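August, late, gone eleven

Quick one before bed or I'll never catch up.

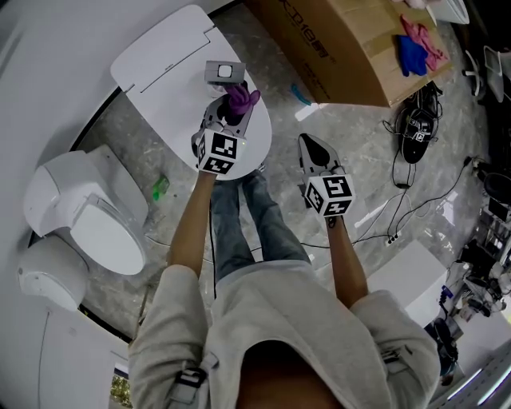
Bus to Lurnside was 2 hours late so I missed the start of Nelly's do completely. Orlando had saved me a plate, bless him, cold potatos and the last of the ham. Everyone shouting over each other about the house at Parkirside. They've had an offer, lower than they wanted, and Nelly wants to take it and be done, Orlando wants to hang on till spring. I kept out of it. Well, tried to. Talked floors instead, I'm still set on grey marble for our hall, same sort as in the photo, and Orlando says I'll be slipping about on it in my socks all winter. Probably. Still want it. Quote was 448 for the hall alone and that's before anyone lifts the old lino. Rigoberto knows a man, he always knows a man.

Left at nine. Walked to the station with Yeison, who is off to Velilham for the new job and pretending not to be nervous. Gave him my good umbrella. Regretted it by the corner, it chucked it down.

Things to do tomorrow, writing them here so I can't wriggle out. Ring the dentist. Pay Elibariki back for the train tickets. Post Mum's parcel, second class will do. Find out why the boiler makes that noise at six in the morning, or at least stand near it looking cross.

Money: 329 left till the end of the month, with the car still to tax. Tight but ok. No more lunches out. Had 500 put by for the hall and I am NOT touching it, not even for the boiler, unless it's the whole boiler.

Been thinking about the Parkirside house on and off since. All those summers in the back bedroom with the window that wouldn't shut, sand in the sheets. Nelly says come and take whatever I want before it goes. There's only the blue jug really, and the kitchen clock if Orlando hasn't bagged it. Might go down next week if I can get the afternoon off. Must ask her wether the key's still with next door.

Eyes going. Light off.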